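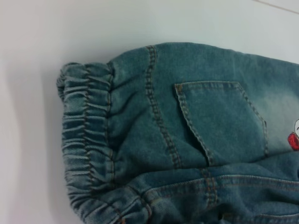

Call for participants: the Cliva laundry and chores study, Fandville

Posted 2026-04-23

Do you fold a lot of washing? We would very much like to meet you.

Cliva is a small research outfit in Fandville and for the past while we have been trying to find out, as fairly as we can, whether a machine can do the ordinary jobs around a house or out the back of a shop. We mean the dull ones. Folding, sorting, pairing socks, wiping down a bench, putting the lids with the containers they belong to. There is no shortage of people telling you that robots will be doing all of it by next winter, and no shortage of people telling you it will never happen, and we found that very few from either camp had sat down with a basket of somebody's washing and had a proper look. So that is our work, and we are opening it up to people who know these chores better than we do.

We are looking for participants for our July round. You don't need any background in computers or engineering, and if you have never been in the same room as a robot you will be in good company. What we need is people who do these chores regularly, have opinions about how they should be done, and don't mind telling us when a job has been done badly.

What we are trying to find out

The short version of our question is "can it do the chore yet?", and the trouble is that the answer depends a great deal on who is asking. A pile of children's clothes that looks perfectly good to one of us will make a parent of three wince. A shirt folded to go in a drawer at home is a different thing from a shirt folded to go on a shelf in a shop, where a customer will pick it up, shake it out and leave it in a heap. We have come to the view that we can't mark the machine's work ourselves, we are far too fond of it, and we need people from outside to do the marking.

Clothes are the hardest part and they take up most of the July round. A plate stays the shape of a plate when you lift it, and a pair of kids' jeans does nothing of the sort. One leg goes where you want it and the other one droops, the fabric is thick in some places and thin in others, and anything gathered or elasticated wants to spring back the way it came. People deal with all that without a thought. They give the thing a bit of a shake, tuck it under the chin, smooth it with the side of the hand, and it's done before they could explain to you how they did it. We would love you to try to explain it anyway.

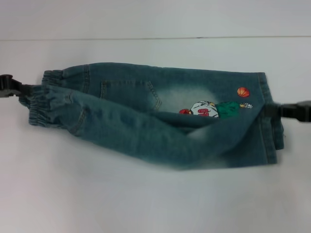 The second half of our question is about what people would put up with. Would you mind a slow machine if it worked while you were out? Would you take a fold that was a little crooked if you never had to do one again? If you had to lay every item flat for it first, would you bother, or would you just fold the thing yourself while you had it in your hands? We have asked friends and family and had wildly different answers, and we would like to hear from a good many more people before we say anything in print.

What you would be doing

There are two parts, and you are welcome to put your hand up for one or both.

Part one: the home diary. For a fortnight you keep a simple record of the chores you do, what you did and how long it took and whether anything about it annoyed you. A few words for each is plenty. We send you a paper booklet, or you can fill it in on your phone if that suits you better. Please don't tidy up your habits on our account. If the clean washing lives on the spare bed until Thursday's shirt is needed, or in your house simply lives there, then write that down, we want to know.

Part two: the visit. You come to our rooms at Mnguni, which is the old drapery building in Fandville, for one session. You will fold a set of clothes your own way at a plain table, talking us through it as you go. After that you will look over several piles of folded clothes and give each item a mark. Some will have been folded by people and some by our robot, and we won't tell you which until you have finished. Then there is a cup of tea and a chat, and most people find they have more to say at this stage than they expected.

You will also see the robot at work, if you would like to. It works at a table with two grippers and it is a good deal slower than you are. You are not asked to touch it or operate it, and one of our staff is beside it the whole time with a stop button. Questions are very welcome, including rude ones.

Who we are looking for

Anyone 18 or over who lives in or near Fandville and does a fair share of the housework, for themselves or for other people. We would be especially glad to hear from:

Parents, grandparents and carers who handle small clothes in large amounts.

People who fold, sort or press for a living, or used to. Laundry workers, hotel and aged care staff, op shop sorters, anyone who has worked the floor in a clothing store.

People who find chores painful or tiring, for instance because of arthritis, a bad shoulder or a long illness. The session can be done sitting down, it can be cut short, and you can skip the folding and only do the marking if you would prefer that.

People who think the whole idea is silly. We have plenty of enthusiasts already and would like to even things up.

You don't have to be good at folding. One of the more useful things we could learn is what an ordinary, slightly hurried fold looks like in an ordinary home, and an expert can't show us that.

We can take 300 people for the diary and around 465 for the visits, so there is a reasonable chance of a place if you get in touch early. If we end up with more names than places we will draw them out at random within each group, and we will write to everybody either way. It seems only manners.

What you get

We pay for your time. The diary and the visit are paid separately, at the same hourly rate, and the amount is set out in the information sheet we send you before you agree to anything. Bus fares and parking are covered on top of that. If you need to bring a child along there is a corner with toys and books and you are welcome to use it, only let us know beforehand so we can have a second person on. If you need an interpreter or a support person, the same applies and the cost is ours.

You will also get a plain-language copy of the results, whatever they are. If the machine does poorly then that is what the report will say.

About your privacy

Your diary is kept under a number, with no name on it. During the visit we record your hands and the table while you fold, along with your voice. We don't film faces. You can ask us to delete your recording at any point up to the end of July and you needn't give a reason. Recordings are kept by Cliva and are not sold or passed on.

The clothes at the visit are ours, so please don't feel you have to bring your own washing! If you do have a garment that defeats you every single week (fitted sheets count, and we have heard all about fitted sheets) you are very welcome to bring it clean, and we will have a go at it together. It goes home with you afterwards.

A bit about the project

This round is part of a longer piece of work we call Dreltetti. It began with one table and a bag of tea towels and has grown from there. At last check we had 3,851 attempted folds on record, good and bad, and we keep the bad ones with as much care as the good. Tea towels are going fairly well. Trousers come and go. Anything with a hood is still a sore point around here, and we haven't properly begun on putting clothes away in a drawer that already has things in it.

There are eight of us, some full time and some a couple of days here and there, and between us we have worked in retail, nursing, machine repair and textile cutting as well as robotics. We mention it only so you know you won't be walking into a room full of people who have never ironed a shirt. We would also like to be plain that this study isn't about replacing anyone at their job. We do get asked, quite rightly, and you are free to ask again when you come in. Our own feeling so far is that the machine has a long way to go before it could be left alone with a basket, but we are asking you so that it doesn't rest on our feeling.

How to put your name down

Ring us, write to us or drop in at the front counter at Mnguni and ask for the Cliva sign-up form. It is one page. Tell us which part you are interested in, what sort of chores you do and who for, and the times of day that suit you. If you work shifts please say so, as we can run early and evening sessions.

Once we have your form we will send out the information sheet and give you a call to talk it over. Putting your name down doesn't commit you to anything, and you can change your mind right up to the session and part way through it as well, and still be paid for the time you gave us.

Please pass this on to anybody you think would enjoy it, or to anybody who complains about the washing. Notices for a staff room or community board are available in large print from the front counter.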